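The Last Bus to Silport

Posted 27/03/2024

Part one: the bag

I want to say straight off that I didn't mean to steal the cheese. I was on the 17 out of Kemley, the last one of the night, squashed up by the window with my coat on my knees and a carrier bag between my feet. So was the woman next to me. Same coat, near enough, and the very same bag, the sort they hand out at Taşdemir when you buy more than you planned to (I always do, it's the olives). She got off at the church. I got off at Silport harbour, sang a bit on the way up the hill, and put my shopping down on the kitchen floor.

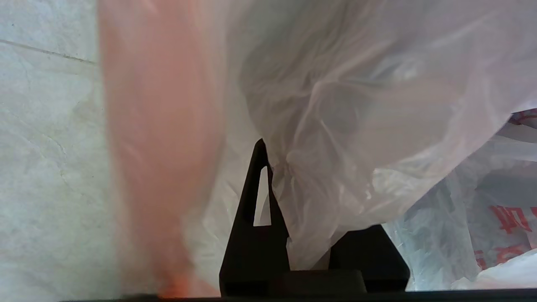

My olives weren't there. Nor was my bread, or the birthday card for my sister. What I had was a cheese the size of a car wheel – well, a small car – wrapped in brown paper and string, with a label on it saying BRARKUNVILLE SHOW, CLASS 6, ENTRY 2865. Do not chill. Do not tilt.

I had tilted it all the way up the hill.

Now, a sensible person would have rung the bus company. I did ring them! I got a recorded message and a tune on the pan pipes, and I held on for so long that I started to like it. Then I made tea and sat and looked at the cheese, and the cheese, I felt, looked at me. It smelled of barns and old cupboards. By midnight I'd moved it twice and said sorry to it once.

I didn't eat any, before you ask. I undid one corner of the paper to see if it was hurt, and a crumb came off on my thumb, and what was I supposed to do with a crumb? It was the best thing I've ever tasted. I went and stood in the garden for a while after that.

In the morning I rang the show office. A man told me judging was at noon, that Brarkunville was nearly 80 miles off, and that a lady had already been on the phone in tears.

"Tell her it's coming," I said, and I put my good shoes on.

The cheese had a seat to itself on the first bus. I put my arm round it on the bends. The driver wanted to know if it was paying full fare, and I said it was under five, and he let that go.

She was waiting at the showground gate in the coat that was so like mine. She took the parcel off me and sniffed it all over like a mother with a new baby. Then she found the loose corner. She looked at the corner and she looked at me, and I went red right up to my hair.

"Well?" she said. "Was it any good?" 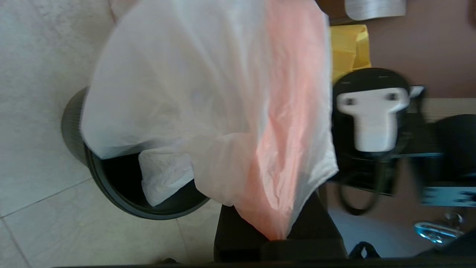
Part two: the olives

She'd eaten the lot, of course. She told me so while we were queuing for the judging tent, and she didn't look one bit sorry. She'd also written in my sister's card, thinking it might cheer her up to have something to do with her hands, and had signed it with love from everybody at the farm.

I posted it anyway. My sister rang me in April to ask which farm, and I said it was a long story and did she like cheese?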